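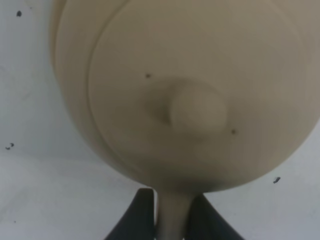 Tsikata Tableware Reuse Study
Progress report to the Resta Fund, period ending March
Prepared by Roswitha Rieger, Vikent

1. Status

Work package 1 (collection) is complete. Work package 2 (washing trials) is running two weeks behind plan following a pump failure on the rinse line. The pump has been replaced under warranty and no change to the budget is requested.

2. Collection

The hospitality partners returned 592 items, of which 225 were hollow ware and the remainder plates and saucers. Kofi Antwi has entered all items in the stock register. Labels on 18 items were illegible and these have been excluded from the trials.
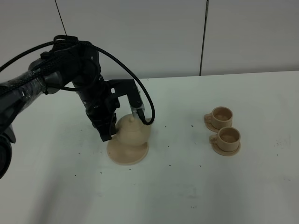 Washing trials follow the Redden protocol: a fixed detergent dose, a final rinse, and drying in open racks. Flat items have given consistent results. Hollow ware has not, and residue at the base of spouts remains the main cause of rejection. Items are now logged as sets wherever they are used as sets, so a beige teapot on its round saucer, as shown, takes one register entry with two wash records. Delali Laryea has amended the form accordingly.

3. Next period

Kwesi Dankwa will repeat the hollow ware trial on 63 items with a longer soak. Qianru Long will issue the water and energy figures once the meter on the rinse line has been recalibrated. The second instalment is requested on the agreed date.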